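A Visit to the Purnow Furniture Fair

The furniture fair at Purnow is held every May in the old grain market, a long brick building two streets up from the river. I had meant to go for several years and finally made the trip this spring. It is mainly a trade event, but the public is let in after 10 in the morning, and a ticket costs 6 at the gate. Parking is on the far side of the bridge. I took the train from Virville and walked.

The hall is divided into three sections. Makers of finished furniture have the front, timber sellers have the middle, and the back is given over to finishes, hardware and design services. The map they hand out at the door shows 87 stands. It is printed very small and the numbering jumps from one side of the aisle to the other, so I gave up on it and walked up and down the rows.

I spent most of the morning with the timber sellers. The largest stand belonged to Miten, a sawmill that cuts mostly walnut, ash and cherry. They had boards stacked on end against a rail and let people pull them out and turn them over. The man at the stand told me they air-dry everything for at least 3 years before it goes to the kiln. He also said that prices for wide walnut boards have gone up again, and the tags bore him out. One single slab, long enough for a dining table, was marked 3000. It had a split at one end that would need filling or cutting off.

Smaller mills had better prices but less to choose from. I bought two short pieces of cherry from one of them, enough for a box, and left them at the coat check for the rest of the day. The coat check does not charge for this, and several other people had done the same.

Lunch was soup and bread from a counter by the side door. The line was long at noon and gone by 1:30. There are not many places to sit - a few benches inside and a low wall outside. It was mild enough for the wall.

In the afternoon there was a talk on table tops, given upstairs. Most of it was about seasonal movement and how to fasten a solid top to its base so that it can shrink and swell without cracking. The speaker passed around pieces of old tables that had failed, usually where somebody had glued a batten straight across the grain. I would have liked more time for questions, but the room was needed for the next session.

After that I went through the finishes section at the back. Mao, a small company that sells oils and stains, had sample blocks in every color they make, each one showing one, two and three coats. The red-browns were popular. On a plain, pale wood they can look flat, but over a busy grain they have a lot of depth. The design stands nearby were showing computer renderings, and the subject of color came up there too, as dark red-brown tops are hard to get right on a screen. 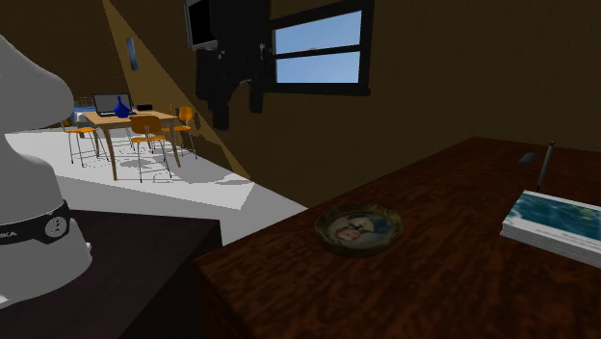

A computer rendering with a reddish-brown wooden tabletop, dark mottled grain.

I asked at two stands whether customers choose a finish from renderings these days. Both said that many do, and that they still mail out a sample block before taking a deposit. Color shifts too much from one monitor to the next.

The hall started to empty at 4, and some of the smaller stands were packing up well before closing. Anyone who wants to buy boards should go early, and bring a tape measure, as few of the sellers had one to lend. The train back to Virville leaves once an hour in the evening. I carried the cherry home under one arm and it is now in the shed with stickers between the pieces.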